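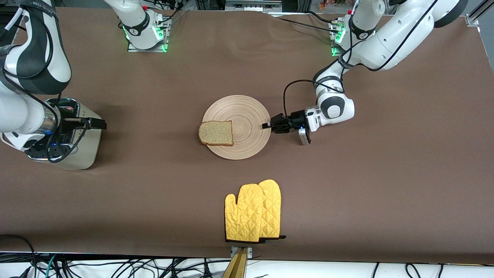 Molia Wrist Cable Retention Kit
Replacement part and service notice for Molia dual-arm benchtop systems
Notice first issued January 3, 2020

Overview

The Wrist Cable Retention Kit replaces the original clip set on both arms of the Molia dual-arm bench system. It is supplied after a field fault in which the external gripper cable worked out of its clip and was pulled against the wrist joint, causing intermittent loss of gripper communication. Systems used for kitchen appliance tasks, where the wrist is held low and turned repeatedly, are the most exposed.

Description of the fault

The fault was reported by Nantana Sriwong at the Firkberg test kitchen. During a toaster lever task, the right gripper stopped responding while closed on the lever. The arm held position as designed. The gripper did not release, and the lever stayed down until the operator unplugged the appliance.

Inspection found the outer jacket of the gripper cable worn through 33 mm from the connector. Two conductors were shorting against the shield whenever the wrist passed a certain angle. The original clip had opened under side load. No injury was reported. The bread was burned and the gripper pads were replaced.

Hugo Requena of Molia service repeated the fault on a bench unit after 800 lever cycles with the original clip left half seated. With the clip fully seated the cable stayed in place, but the clip gives no positive sign that it is closed, and a half-seated clip passes a visual check.

Status lights

The base ring and the gripper light do not report this fault. The base ring stays green because the arm controller is healthy. The gripper light is fed from the power conductors and stays blue when only the data pair is lost. Do not use either light to confirm that a gripper is communicating. Use the gripper page in the controller software and look for a changing position value.

Kit contents

Screw-down cable clamps, 2 per arm
Strain relief sleeve, 1 per arm
Abrasion wrap, pre-cut
M3 screws with thread lock applied
Cable length gauge
Printed installation sheet

Installation

Power down both arms and disconnect supply at the bench. Support the wrist before releasing the joint brake.

Remove the original clips and discard them. Inspect the cable over its full length from the elbow to the gripper connector. A cable with a cut, flattened or shiny jacket must be replaced. The wrap is not a repair.

Fit the sleeve at the connector end, then the clamps. Set the free loop above the wrist with the gauge supplied. Too little slack loads the connector at full rotation. Too much allows the loop to hang into the work area and catch on appliances or tooling.

Torque the clamp screws to the value on the sheet. Rotate the wrist by hand through its full range in both directions and check that the loop neither tightens nor touches the gripper fingers. Restore power and run the gripper test.

Work with heated appliances

Until the kit is fitted, Molia advises against running unattended tasks with toasters, kettles or hot plates. After it is fitted, the appliance outlet must still be switched through the bench safety relay. A stopped arm does not remove power from an appliance it is holding. The relay must open on emergency stop and on loss of gripper communication. Heat-resistant gloves should be within the operator's reach, and an appliance must be unplugged before anyone frees it from a closed gripper.

Inspection interval

Every 12 weeks, or after any collision stop at the wrist. Record the result in the bench log.

Compatibility

All Molia dual-arm bench systems with external gripper cabling. Systems fitted with the Escobedo internal harness do not need the kit. For Wendetti grippers, order the version with the wider sleeve.

Ordering

The kit is free of charge for systems under service contract. Send the serial numbers of both arms to Birdie Tran, Molia Parts. Technical questions go to Hugo Requena, Molia Service.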